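Re: [scrip] Transfer stamps and cancellations on the Zonum certificates
4 min read
Last updated November 10, 2025

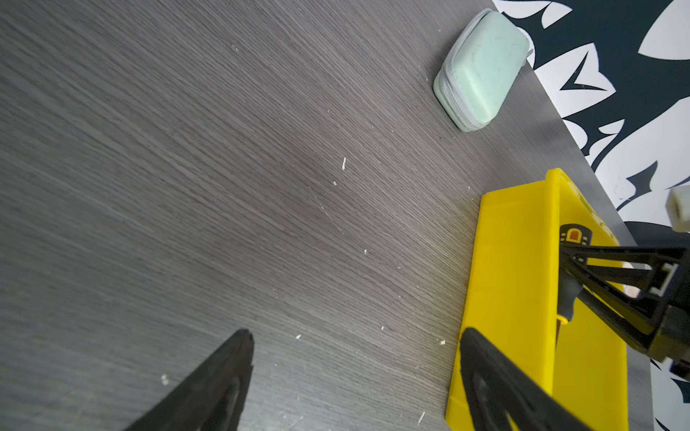

Does a punch cancellation through the signature lower the value of a railroad certificate? Usually it does, by a fair amount if the president's name is hard to read, and hardly at all if the holes fall in the blank space beside it.

I am answering the list as a whole since two other members wrote to me privately with the same question. The earlier message is quoted first and my replies come after it.

> From: Renu Shukla
> To: the list
>
> I have bought a small group of stock certificates from the
> Zonum & Jisis Railway, all of them the brown 100-share type.
> The seller described them as "issued and canceled." Four have
> punch holes across the officers' signatures. One has only a
> pen line and the word "Transferred" on the back, with a
> revenue stamp. The last has no cancellation that I can find
> but it is still attached to its stub.
>
> I paid 60 dollars each. Did I overpay for the punched ones?
> And should I take the last one off the stub so that it will
> fit in the same album as the rest?
>
> Renu

Renu, please do not take it off the stub. Stubs from this company are scarcer than the certificates. When the office at Bae was cleared out, the bound books were cut apart and most of the stubs were thrown away. The stub gives the date of issue, the number of the certificate surrendered in exchange, and often the signature of the person who picked it up. On many of them that last signature is a broker's clerk, but now and then it is the shareholder, and it may be the only place that shareholder signed. Buy a larger sleeve and store it flat.

On the price, 60 dollars is a little high for the punched ones and low for the other two. Taken as a group you did fine. I sold a punched brown in December for less than that, but it had a split along the center fold and a rust mark from a paper clip.

The pen-canceled one deserves a closer look. Check the back for the name of the person it was transferred to and compare it with the name on the front. The company's own directors moved shares among themselves in the year before the Zorkley branch was leased, and those transfers were done in a hurry. The secretary signed for both sides on a few of them. If yours is one, the handwriting in the assignment and in the witness line will match. Look at the capital letters first.

As for the revenue stamp, leave it where it is. A loose stamp of that kind is worth almost nothing, and a certificate with a stamp-shaped stain is worth less than one that never had a stamp.

A few notes on numbering, which came up here last spring and was never settled. The brown 100-share certificates start at number 1 and the highest I have recorded is 788. The green certificates for odd lots have their own series and go to nearly 2000. People sometimes list a green with a low number as an early piece from the first issue, and that is wrong. The green form was not ordered until the second bank note contract. You can tell by the imprint at the bottom margin, which has the newer company name.

I have also been asked if the vignette of the engine on the brown type shows one of the railway's own locomotives. It does not. The same engraving was used for at least two other lines and a coal company – it was a stock design that the printer kept on hand. The small oval of the station at the lower left is different. I believe that one was made for this company, and it matches the Bae depot as built, before the platform roof was added.

If anyone has browns numbered between 20 and 60, I would like to hear from you. I need the date, the name of the holder and who signed as treasurer. There was a change of treasurer somewhere in that run and I have not been able to pin it down. Scans are welcome but a typed note is enough. Please send them to me off list, as the attachments get stripped.

Renu, if you post the six numbers I will add them to the register.

Recent in this list
Bond coupons from the Jisis extension, any left uncut?
Zorkley branch lease, printed copy wanted
Sleeves for oversize certificates
Reading faded ink on transfer assignments
Odd lot greens, a corrected number list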